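4. Picking and Placing Small Containers

The question behind this study is a modest one: which ordinary chores can be handed to a machine today, in a normal room, without someone standing next to it? We tried nine of them, from wiping a counter to sorting small parts at a packing bench, for a total of 2322 attempts by the robot. Most of the paper deals with the larger chores. This section deals with the smallest one, handling a little bottle in a tray, which we had expected to be finished with early.

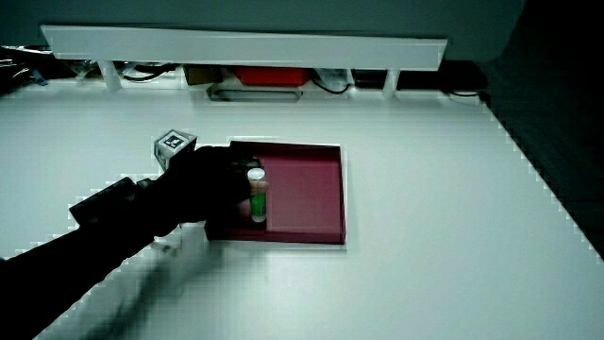

Shakuntala Bhatt

People set out bottles and jars all day. A pharmacy shelf, a bathroom cabinet and a parts bench all involve the same motion, and a person does it while thinking of something else. For a machine the motion is short but leaves little room for error. A small bottle tips easily, the tray wall is in the way of a low approach, and if the fingers close a little off center the bottle turns as it is lifted.

4.1 Recording the demonstrations

The robot, which we call Siltier, learns from people. Each demonstrator wears a black glove with a printed marker on the back of the hand, and the position of the hand is worked out from the marker. Fixed cameras record the work at the same time. The electronics ride on the forearm, over the sleeve, so that the palm side of the hand stays free.

We left the fingertips bare. In early tests with full gloves, people slowed down and began to squeeze harder than they needed to, and Siltier copied both habits. With bare fingertips the motions came closer to what the same people did with no glove at all.
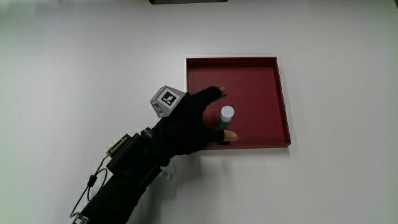

Figure 4. Demonstrator's hand at the bottle, marker block on the back of the glove.

Demonstrators were told where the bottle should end up and nothing about how to hold it. Halfdan Thygesen, who ran the sessions, stopped giving advice after the first Wednesday, when it became clear that advice made everyone's grasps look like his. The spread we got afterward was useful. Some people came down from above and others came in from the side over the tray wall, and the learned controller (Cirkel in the tables) needed to see both.

4.2 Results for this chore

Of the 2322 attempts, 290 were on the bottle. We counted an attempt as a success only if the bottle was moved to its target, stayed upright, and needed no help. Touching the tray was allowed. Pushing the tray was not.

When the bottle stood well clear of the walls, Siltier was dependable and a little slow. We would be comfortable leaving it to do this on a bench with a fixed layout. Near a wall the results were much worse. The usual failure was a finger landing on the rim, after which the controller kept closing as if nothing had happened. Bottles that had been laid down on purpose were the hardest case, and we do not consider that part of the chore solved.

Changes in lighting mattered less than we had feared. Changes in the tray mattered more. A deeper tray of another color, used only in testing, confused the controller about the height of the wall, and it approached too low several times in a row. A person adjusts to a new tray at a glance. We added demonstrations with the deeper tray in February, and the problem got smaller but did not go away.

4.3 Can it be left alone?

In our view, it can for a narrow version of the job: one kind of bottle, one kind of tray, and a person who checks the bench now and then. It cannot for a home, where trays are shared with combs and spoons and the bottle may be anywhere. The arm itself was not the limit. It is strong and precise enough. What is missing is the ability to notice that a grasp has gone wrong and start over.
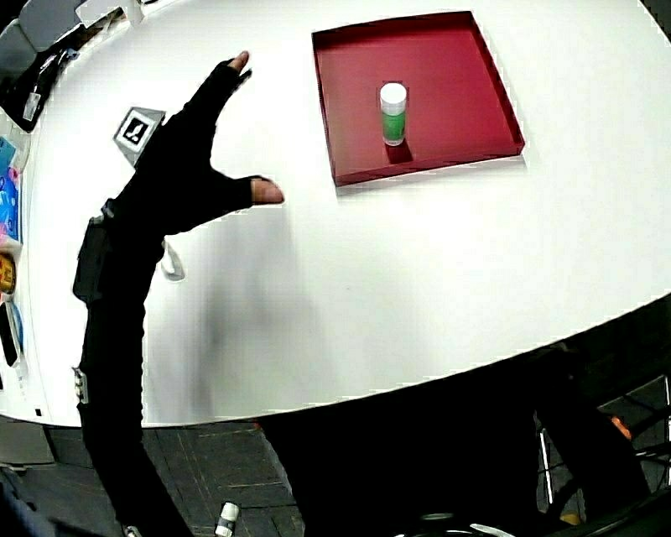 Karlijn Brouwer, commenting on a draft of this section, thought we had set the bar too high. She pointed out that a shop floor already tolerates machines that jam, and that a worker who clears a stuck bottle twice in a shift has still been spared most of the work. In her opinion the fair test is how many minutes of attention the machine asks for, and a count of unaided successes hides that.

We accept the point for shops. We have added attention time to the tables in the appendix, measured from the moment a person stepped up to the bench until they left it. For homes we are less sure. Someone who buys help because they cannot reach or bend may be unable to clear the stuck bottle at all, and for that person a single jam ends the job. The two settings are therefore scored separately in the next section.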